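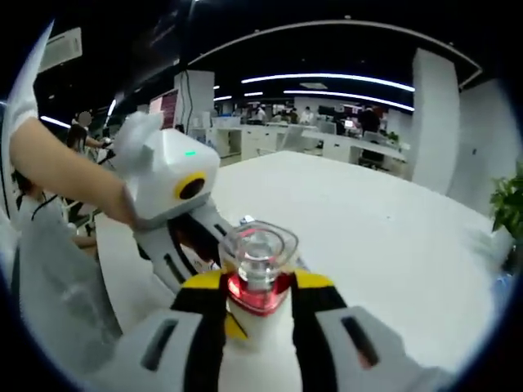 Handheld gripper check, Garnerton bench
Sheet 13, October, morning round

Reason for this round: a finger on one of the handhelds failed to let go during a two-person handover of a glass bottle. Both people were still holding on, the bottle slipped sideways and it chipped on the table. No cuts. The unit went straight into the tray with a red tag on it, which was exactly the right thing to do – well done, that pair!

Filled in by the bench lead. Marks used: OK, FIX (mended during the round), HOLD (not to be used until signed back in).

1. BEFORE PICKING ANYTHING UP

1.1 Table top clean and dry
OK. Wiped at the start. There was a sticky patch from old tape near the plant end and it came off with warm water.

1.2 Glass items looked over for chips
FIX. One more chipped bottle found at the back of the Skilley crate, nothing to do with the fault. Binned. I would love us to get into the habit of running a gloved finger round every rim. It takes no time at all and it has now caught two.

1.3 Cut kit and dustpan within reach
OK. Dustpan has finally got its own hook. Lovely.

1.4 Sleeves pushed up or buttoned, long hair tied back, lanyards off
FIX. One lanyard. Lanyards go in the drawer, please, all of them, including mine.

2. THE GRIPPERS

2.1 Fingers open fully when the trigger is let go
Unit 39: HOLD. This is the one from the handover. It opened cleanly on most tries, then stuck shut on the ninety-first squeeze of the 200. We were starting to think we would never see it, so there was quite a cheer when it did it in front of us.
Other units: OK over the full 200.

2.2 Finger slides free of grit
Unit 39: HOLD. Found a curl of hard plastic down in the left-hand slide, thin as a fingernail clipping. It sits flat most of the time and then turns on its edge and wedges. Bagged and labelled. My best guess is that it came from trimming the finger pads, but I haven't matched it to anything yet.
Other units: OK. Blown out and brushed anyway.

2.3 Finger pads firmly stuck, no lifting corners
FIX. One corner lifting on the spare. Re-glued and clamped over lunch.

2.4 Both fingers meet square
OK. The paper strip test is brilliant for this. If the strip pulls out at one end and holds at the other, the fingers are out of line.

2.5 Lens clean and lens ring tight
OK. Thumbprint on one, as ever.

2.6 Indicator light comes on
OK, but see the comment at the end. The light on 39 stayed perfectly normal while the finger was jammed. It tells you the unit has power and that is all it tells you.

2.7 Housing screws
FIX. Two needed a quarter turn. Please use the small driver, the big one chews the heads.

3. TWO PEOPLE, TWO GRIPPERS

3.1 One person calls the handover out loud
FIX. On the day, neither of them called it. We practised with a plastic bottle until it felt natural, and by the end people were calling it without being asked, which was great to hear.

3.2 Second gripper stays back until the call
FIX. Same practice. A hand's width is plenty.

3.3 If a finger sticks: stop, lower to the table, free hand on the base
OK now. The old card said "release and step back", a terrible thing to do with glass in the air. New wording is on the card from this month.

3.4 Nobody pulls
OK. Pulling is how the bottle went last time. Say "stuck" and both people stop.

4. AROUND THE BENCH

4.1 Walkway behind the stools clear
FIX. Seixas boxes moved under the desks.

4.2 Cables off the floor or taped
OK.

4.3 Red tags in the tray
FIX. Down to the last one, so more have been printed.

COMMENTS

Really pleased with this round. A fault that shows up so rarely is a pain to catch, and people sat and squeezed triggers for most of the morning to catch it.

Still open:
Unit 39 stays on HOLD until the slide has been stripped, cleaned and run through another 200 squeezes without a stick.
Pads to be trimmed away from the bench from now on – the Flududwood room has a proper mat and a vacuum.
Slide brushing goes on the daily list, after 2.1.
Ask whether the light can be made to show a stuck finger. It may well be a no, but I'm asking.

Next round: November, same sheet, with item 3.3 in its new wording.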